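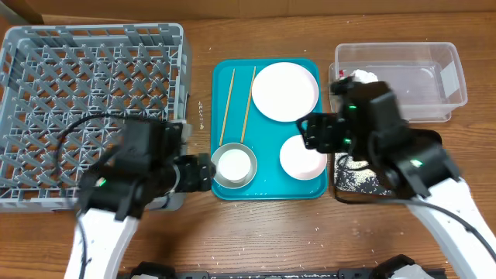 Washing-up station: trays, racks and the order of clearing

The layout of the washing-up table was settled in May and is set out here for those who missed the kitchen meeting. It applies to the ground-floor kitchen only. The upstairs servery keeps its trolley system until the new sink is fitted.

Each diner's things come back on one tray. The teal trays have a narrow raised rim, enough to stop a bowl sliding off but not enough to hold a spill, so liquids must be tipped away before the tray is carried over. A usual lunch return is a plate, a metal bowl, a white bowl and a pair of chopsticks.

The tray is set down with the rack on the left and the containers for waste on the right. Scraps go into the dark container. Paper napkins go in there too, provided they are plain; printed ones go in the general bin by the door.

Order of clearing

Chopsticks first. They roll, and they end up under the rack if left until last. Wooden pairs are washed by hand and dried flat. Güven Değirmenci tried standing them upright in a jug for a month and found that the lower ends stayed damp overnight.

Bowls second, metal before white. Metal bowls are not to be stacked inside the white ones, which chip at the rim.

Plates last. They stand between the slanted pegs of the grey rack, all facing the same way, with an empty row after every fourth plate. The rack has an open lattice floor and drains straight through, so a folded cloth must be put under it before wet dishes go in. Two marks on the table top date from before this rule.

Capacity

Zerrin Bayram kept a tally over one full lunch service. 155 trays were returned, the busiest stretch being the 20 minutes after one o'clock. The hold-up was at the rack and not at the sink. A second rack has been ordered from Torer and will go on the shelf above the draining board when it comes.

Stock

The spring count gave 618 pieces of crockery in use, plus 180 pairs of chopsticks. White bowls are the shortest item. Anyone holding bowls in an office or workshop should return them to the hatch before three.

Wiping down

Crumbs collect in the gap between rack and tray. Lift the rack, brush the table along the grain and wipe with a wrung-out cloth. Do not use the green scourers on the wood.

Queries about the rota go to Latifa Ghoneim. Breakages are entered in the book beside the hatch, with the item and the time.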